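Kimance Dual-Arm Evaluation Kit: Support Ticket 547
Product: Kimance two-arm tabletop kit, trial unit 6
Customer: Horkden Facilities Services
Reported by: Myrtle Park, Equipment Review Office
Assigned to: Dexter Pettigrew, Trusedar Product Support
Status: Open, awaiting customer test results
Opened: April 17, 2021

Summary of the problem

The customer is reviewing the kit for light household and office tasks before deciding whether to buy. During the desk lamp task, the left arm pauses and reports message 139, "path not clear." The controller then holds both arms in place until an operator clears the message. The customer asks whether this is a fault in the arm or a matter of setup, and whether the trial period may be extended while the question is settled.
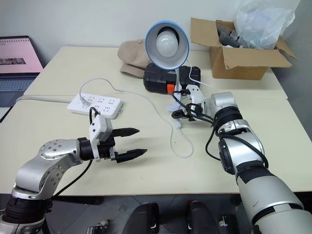
Message 139 is raised by the planning software when it cannot find a path that keeps the required distance from every item it has detected. It does not by itself indicate a motor or joint failure. In the setup under review, the lamp cord makes a wide loop over the tabletop between the lamp and the power strip, and the left gripper has to work close to it. Thin cords are difficult for the planner to treat correctly, and release 14 of the software is known to assign them a larger keep-out area than they need.

Support response, first entry (D. Pettigrew)

The customer was asked to confirm the software release, the gripper opening value stored in the task file, and the date of the last wrist camera calibration. The customer was also asked not to raise the speed limit or turn off path checking while this ticket is open.

Customer response (M. Park)

The unit is running release 14. The gripper opening value is the default. Calibration was last performed in November by the Sandberg installation team, and it has not been repeated. The message appears on both the "locate cord" and "approach plug" steps. The right arm has not reported it.
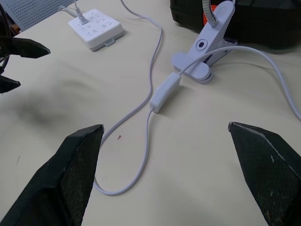

Support response, second entry (D. Pettigrew)

A calibration of that age is outside the recommended interval. An incorrect wrist camera offset would cause the left arm to place the cord nearer to the gripper than it is, and the larger keep-out area would make the effect worse. The customer is requested to carry out the following steps in order:

1. Return both arms to the home position and clear the message.
2. Run the wrist camera calibration on the left arm, then on the right.
3. Load the revised cord settings file supplied with this ticket.
4. Repeat the lamp task at reduced speed, with an operator at the stop button.
5. Export the log and attach it to this ticket, whether or not the message returns. 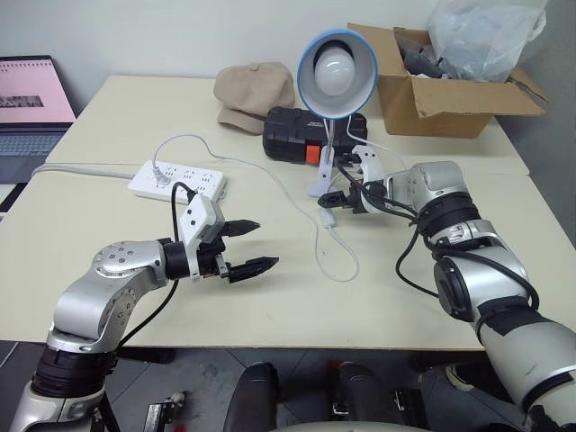 If the message returns after step 4, the case will be passed to Yevdokiia Marchuk in the planning software group, who will review the exported log. No parts should be removed or returned at this stage.

Trial period

The request for an extension has been forwarded to Roscoe Lindgren in Customer Accounts. Time lost to an open support case is normally added to the trial under the terms of the evaluation agreement. Written confirmation will be sent to the customer separately.

Next action: customer to attach log.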